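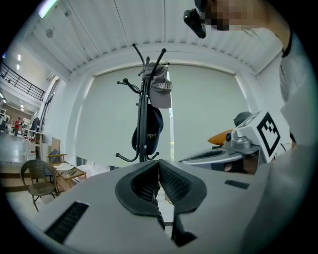 About us

Sterutwood supplies coat stands, wall hooks, umbrella stands and other things for hallways and waiting rooms. We are based in Pirkby, on the ground floor of the old seed merchant's on Station Lane, and we sell to homes, surgeries, village halls, offices and anyone else with coats to hang up.

The business was started by Miroslava Tkachuk, who still runs it. She had been repairing chairs and small tables for a dealer in Plurnosville and kept being asked whether she could do anything with a wobbly coat stand. Most of them could be put right with a new fixing under the base and a bit of time. After a while the coat stands took over from the chairs. The firm is named after the workshop where she learned the trade, which closed when its owner retired. He let her have the name along with two benches and a pillar drill.

What we sell

The largest part of our range is free-standing coat stands in metal. We have always kept plenty of black ones, as they suit most halls and don't show marks from wet sleeves. We also sell them in white, dark green and bare steel with a clear lacquer. Wooden stands are made to order in ash or beech and take longer.

Our best-known model is the Furtună. It has a slim upright, a heavy round base and two rows of hooks, the upper row for hats and long coats and the lower one for bags and children's things. The hooks end in a small ball so that they don't leave a point in the shoulder of a jacket. It comes in one height for homes and a taller one for public rooms, and both come apart for delivery. You will need the hex key in the box and nothing else.

Wall hooks are sold singly or on a rail. We can cut rails to length if you let us know where your fixing points are. Please measure twice. We can shorten a rail that is too long but we can't do much about one that is too short.

We also keep umbrella stands with lift-out drip trays, boot racks, and a plain hall bench with a shelf underneath. Spare trays are always in stock.

Repairs

We repair coat stands whether or not they were bought from us. The usual faults are a loose joint halfway up the upright, a hook that has been bent by a heavy bag, and a base that has lost one of its feet and rocks. All of these are small jobs. If a stand has been leaning for a long time the thread inside the joint may be worn, and then we cut a new one or fit a sleeve.

Refinishing takes longer. Old paint has to come off completely before we can put new paint on, and between the curls of a bentwood or wrought top this is done by hand. We will give you a price before we start. If the price is more than the stand is worth we will say so, and you can decide.

Bring stands in through the side door, please. The front step is steep and the doorway is narrow.

Hire

Halls, theatres and caterers can hire stands from us by the day or the week. We have 14 tall stands and a number of folding rails with numbered tags, enough for an event of about 200 guests in winter coats. January is our busiest month for hire, with the works dinners that didn't fit in before Christmas, so book early if you need rails then.

Hire stands are checked and wiped down when they come back. We ask that you don't carry them by the hooks. Hold the upright with one hand low down and the other just above the joint.

The showroom

Our showroom is one large room with good light from the windows on the yard side. Everything in it is for sale apart from the stand by the office door, which has our own coats on it. You are welcome to try things out. Bring the coat you wear most and hang it up - a stand that looks steady with nothing on it can behave differently with a wet overcoat on one side.

We set the stands out with space between them so that you can walk all the way round. People often forget how much room the coats take up once they are on. As a guide, allow a good arm's length across for a full stand in a family hall, and more if the front door opens towards it. If your hall is narrow, a rail on the wall is usually the better choice, and we would sooner sell you that than have the stand back.

There is tea, and a chair for anyone who has come along to wait.

Who we are

There are 4 of us. Miroslava does the metal repairs and looks after orders from surgeries and halls. The wooden stands are made at the back bench, and the painting is done in the lean-to on days dry enough for it. Deliveries go out in our own van within the Pirkby and Plurnosville area. Anything further goes by carrier, packed flat, with the base in a separate box on account of the weight.

We take on one trainee at a time, usually someone from the college at Plurnosville. Trainees start on packing and hooks and move on to joints when they are ready. If you are interested, write to us with a few lines about anything you have made or mended.

Guarantee

All new stands are guaranteed for 3 years against faults in the joints, hooks and finish. Keep your receipt or the card that comes in the box. The guarantee doesn't cover stands left outdoors, or hooks used for hanging baskets - we have had several of those.

Finding us

We are behind the library in Pirkby, through the arch. There is parking for two cars in the yard and more on Station Lane. The bus from Plurnosville stops outside the chemist, a short walk away. If you are coming to collect something, ring first so that we can have it ready by the door.

Page last updated 2019-10-09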